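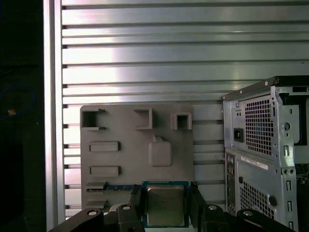
Derimell opened its Uner test hall to customers and suppliers on Thu 7 March for a demonstration of automated desktop computer assembly. The cell on show handles the small parts that are still placed by hand on most lines – processors and memory modules. Parts are presented on a flat gray fixture plate mounted against a slatted aluminum wall, with open square holders along its top edge and a horizontal slot for the memory module. The gripper holds the processor upright between two black fingers, one on each side of the chip, with the computer chassis standing to the right of the plate.

Visitors followed the work from behind the guard line and were able to review the force readings on a separate screen. The control software, Tenda, sets a force limit for each part type and stops the arm when that limit is exceeded. The operator can then restart from the last completed step.

Derimell has logged 2,000 pick cycles on the cell to date, 304 of them with the current finger design. A further 1,000 cycles are planned before the fingers are released for sale. Changing the fixture plate for a different part set takes nine minutes and requires no recalibration of the arm.

The fixture plates are supplied by Eichhorn, which also provides replacement holders as single parts.

A second open day is scheduled for September and will cover cable routing. Registration is through the Derimell sales office. Drawings of the fixture plate are available on request.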